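Parts > Wrist Hardware > Collar Clamps > Stikeck 521

Stikeck 521 Collar Clamp, revised

We're really happy to have this one back in stock! If you bought the first run, please read the whole page before you order a spare, as the old clamp had a fault and we want those units out of use.

What went wrong: on long pushing jobs the clamp screw could back out, and the collar would creep around the wrist. The arm didn't know. It kept going to the right spot by its own math while the finger landed a little off -- enough to shove a block sideways or press down on its edge. Rhun Prydderch at Gredthorpe caught it on a Friday, 78 minutes into a sorting run, and sent us the best bug report we've ever had.
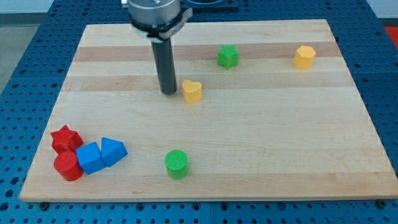 Small plastic shapes on a wood board are a great test for this, by the way. A finger that has drifted shows up right away against a star or a heart, long before you'd spot it on a big box.

The revised clamp has 2 screws in place of one and a deeper groove inside. We ran it for five days straight on the Bråten bench and the witness mark never moved. Lovely result!

Still using a first-run clamp? Stop the arm, cut the power and check the screw before you reach in. Then send the clamp back to Hutberg for a free swap -- no receipt needed.

Fits: Stikeck wrists from the June batch onward. Hex key included.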